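Buy the Boring Marker

Everything in the pen cup should have a cap that fits 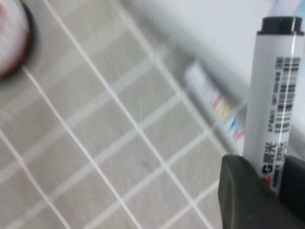
4 min read

December 16, 2025

I have opinions about markers. Sorry. It's been a long year and this is where I ended up.

The opinion is this: a house, or an office, or a classroom, needs one kind of marker. Black cap, white barrel, plain as a tooth. Buy it again when it dies. Stop buying the other ones.

I know how that sounds. Joyless. My sister-in-law got me a set of 70 for my birthday in May, every color you can think of and a few that are just beige with a nicer name, and I said thank you and meant it. They live in a tin. The tin lives on top of the fridge. I have used the green.

Meanwhile the plain one I use every day. Freezer bags, the lid of the paint can, the box of Christmas lights that says LIGHTS (GOOD) and the other box that says LIGHTS (??). Moving boxes, when we left the Stavham apartment. Thirteen boxes labeled MISC, all in the same handwriting getting worse and worse. That's on me and no pen on earth would have fixed it.

So why do we keep buying the fancy ones. I think it's the cup. Everybody has the cup. Mug with a chip in it, or a jar, stuffed with things that write and things that used to. You add to the cup and you never take away from it. A free pen from the dentist. A highlighter somebody brought home from a conference. A pen with stripes down the side in red and yellow and blue, cheerful as anything, and you reach for it when the phone rings and it scratches a dry line across the envelope. And then. You put it back in the cup!

I've done it. Same pen, same cup, same week. I once put the same dead ballpoint back three times in one phone call.

I worked two winters in the supply room at Grajales, the shipping place out past the bypass, and that room taught me most of what I beleive about this. We had a cage with a shelf of markers and a clipboard. The order was for 800 a year. You would think a building with that many markers in it would never be short of one. We were short of one every day. People walked around with their hands out like they were asking for change.

They were all there, was the thing. In coat pockets, in trucks, behind ears, under the scale. And uncapped, a lot of them, going stale on a windowsill. When we had four kinds on the shelf it was worse, because everyone had a favorite and hid it. The fat ones vanished by Monday lunch. Nobody wanted the thin ones, so the count looked fine on paper.

Then the buyer switched us to a single kind. Complaints for a week. After that people stopped hiding them because what for, they were all the same. The next year's order was 595. I'm not going to claim that's science. Could have been a slow year. But I was the one with the clipboard and I remember the quiet.

Now the caps. I care about the caps more than the ink. A cap should be a little wider than the barrel, with a flat top, so you can stand the thing on its head. Should click. Should be the color of the ink, and you'd think that was a given, but I own a marker from Mular with a gray cap that writes purple, and I have a birthday card in my drawer I can't send because of it. Caps that are clear plastic crack. Caps with a little clip, fine, if you wear shirts with pockets, I don't.

And a white barrel is better than a black one. You can see it in a drawer. You can see it on a dark floor at six in the morning. I have no further argument on this point, I just lose fewer.

The usual objection is that color is nice, and kids like color, and life is short. Yes. All true. Keep the tin. Get it down on Sundays. My complaint isn't about drawing pens for drawing. I mean the one by the phone, the one in the kitchen drawer with the tape, the one in the garage that has to work with cold hands when you're trying to write the date on a furnace filter. That one should be dull. You shouldn't have to choose it.

The other objection is about money, that the multipack is cheaper per pen. Sure. If you use them all. I paid for a multipack at the big Stusdale store two summers ago and I could tell you exactly how many are still sealed but I'd rather not go look.

What I'd do, if you have ten minutes tonight. Dump the cup on the table. Scrap paper, one line with each. Dead ones go in the trash, right then, don't be sentimental, don't breathe on the tip and shake it. Caps with no pen, trash. Pens with no cap, they're dead, they just dont know it yet. Whatever you've got left that's a good plain black marker, put those where the work happens, one in each spot. The rest can go in the tin.

Mine took longer than ten minutes because I found a key in the bottom of the cup and had to walk around trying it in things. It's for the bike lock. We don't have the bike anymore.

I put the key back in the cup.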